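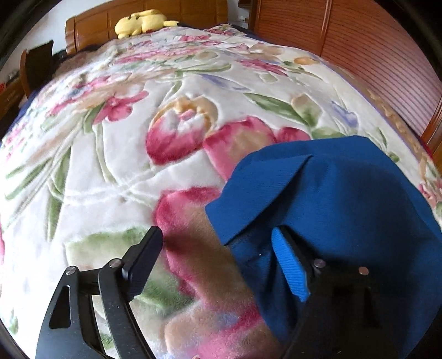
The tulip blanket, with the blue thing on top waiting its turn.

So I finally did the closet. I have been saying I'd do the closet since we moved to Fincombe, and on Friday night I had a mug of tea, a podcast I'd been saving and no excuse left, so out it all came onto the bed. And I do mean all of it. Sweaters, pajamas, the good napkins (why were the napkins in there?), a swimsuit I thought I left at a motel, and a frankly silly number of T-shirts.

First, though, I have to talk about the blanket, which gets more comments than anything else in the apartment. It's cream and super fluffy, with big tulips all over it in pinks and peach and lavender, and the flowers are kind of sculpted into the pile so you can feel the outlines of the petals with your hand. My grandmother had one a lot like it on her guest bed, and when I saw this one at the Hosten flea market I bought it before I'd even looked at the tag. It was $23! I carried it four blocks to the car with my chin on top of it. It is way too warm from April on and I leave it out anyway.

The trouble is that it makes a terrible folding surface. I know this and I fold on it every single time. Anything slippery slides into the fluff, socks vanish, and you can't get a flat crease in a shirt to save your life -- it's like trying to iron on a sheep. My sister-in-law folds on top of her dryer like a sensible person. I don't have a dryer with a top, I have the one in the basement that eats quarters, so the bed it is.

Now, the blue. It's such a good blue, a real royal blue with a fine little rib in it, and I love how it looks against all that pink. It also picks up every speck of lint in the county. I folded it, didn't like the way one corner doubled over, shook it out, folded it again, and then did the napkins instead and came back to it later in a better mood.

What I've landed on for folding, after years of doing it badly, is pretty basic. I do the big flat things first while I still have room, and those go straight onto the chair so they're off the bed. Then sweaters, in thirds, never hung up (I have stretched out enough shoulders, thank you). T-shirts get folded small and stood up on their edges in the drawer, which I resisted forever because it seemed fussy, and now I can see every one I own and I still wear the same two. Socks last. Socks are for when the podcast gets good.

I did try one of those folding boards, the Drillau, the hinged kind where you flip the sides in. My neighbor lent it to me for a week. It does make a very neat shirt! But it wants a hard surface underneath, and on the tulips it just sank and wobbled and folded itself up while I was reaching for the next thing. I gave it back with some banana bread.

For the closet itself I got a set of the Feng shelf dividers, the plain ones, and those I do like. My sweater stacks used to lean over into the towels by the middle of the week. So far they're standing up. I'd have bought a second set except our closet shelf is a weird depth and the back ones don't really grip, so there's a shoebox wedged in there doing the job for now.

The whole business took me almost 4 hours, including a break for toast. Two bags are by the front door to go out, and there's a third pile I've been calling "maybe" that went right back on the top shelf where it came from. I'll look at it in December when I get the scarves down.

A couple of you asked last time how I wash the blanket. Cold, by itself, gentle cycle, and then I hang it over the shower rod for what feels like a year. No fabric softener -- I used it once and the fluff went kind of flat and sad until the next wash. If you've got a trick for getting lint off dark blue cotton-y stuff that isn't a sticky roller, leave it in the comments, because I'm on my last few sheets and the blue still isn't put away.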